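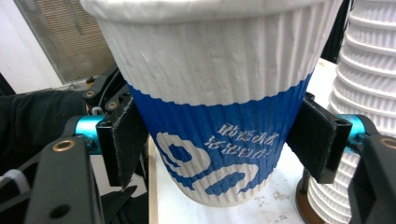 Covadonga Aranda wrote to say she stopped using sleeves once she switched to ripple cups — her customers hold them straight from the counter and the trash fills up more slowly. Hers is one of the reviews on file for the Wodura Ripple Cup, item 547, a white paper cup with a fluted outer wall and a blue band around the lower half.

Wodura Ripple Cup, hot drinks
Item number: 547
Size: 16 oz
Wall: ridged outer layer over a smooth inner cup
Rim: rolled
Color: white with blue band, wavy upper edge
Print: white swirl logo with two lines of Chinese characters
Sold by: Diker Catering Supply

The ridges run from top to bottom and keep a layer of air between the drink and the hand. The top of the cup is left plain so that a lid can sit on the rim. Use the Lellisier flat lid or the Lellisier sip lid, both in the 16 oz size. Lids are not included and ship in their own carton.

The printed lettering follows the ridges, so it looks slightly broken up when seen close. This is normal for ripple cups and is not accepted as a print fault.

Storage
Keep cups in their sleeves until needed, in a dry place away from the steam of the coffee machine. The outer layer is soft and will take small dents and creases if cups are pressed or packed too tightly. Dents in the outer layer do not affect use. Do not use a cup if the inner wall is creased. Not for microwave or oven.

Ordering
Minimum order is 2 cartons. Orders leave the warehouse within 3 working days, except in December, when the warehouse closes for inventory and dates are confirmed by email. Cartons can be mixed with the Aguirre plain-wall cups for cold drinks at the same price break.

For samples or a quote on your own print, write to Emiliano Campos at the sales desk. Please give the cup size and the number of print colors.

Related items: Lellisier flat lid, Lellisier sip lid, Aguirre plain-wall cup, Wodura cup carrier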